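Closet news from Rindgate

Well, I finally did it! After putting it off since December, I went through every closet in the house, plus the scary one at the top of the stairs where blankets go to be forgotten. I had been telling Zoia Holovko all winter that I'd bring my extras to the Rindgate linen swap, and she was very patient with me (she asked only when I'd already mentioned it myself).

My rule was simple: if I hadn't slept under it, dried off with it or put it on a table in 2 years, out it went. I broke the rule for my grandmother's tablecloth, which has a gravy stain the shape of a boot and is staying with me forever. Everything else got washed, folded and stacked on the spare bed.
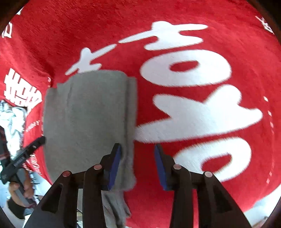
The swap is March 23, 2024, at the old Purkum hall, and you don't have to bring anything to take something home. Sheets go on the long tables by size, so please pin a note to yours saying twin, full or queen. I spent half of last year's swap holding fitted sheets up against my own arms, and I still took home the wrong one!

Towels that are too worn for people are wanted too. Vitalii Zhuravel is driving a load over to the animal shelter in Jumton afterward, and they go through a lot of them. No pillows this time, please, the shelter can't use them and we have nowhere to store them.

Coffee is free and the cinnamon rolls are mine, so come early if you want a corner piece.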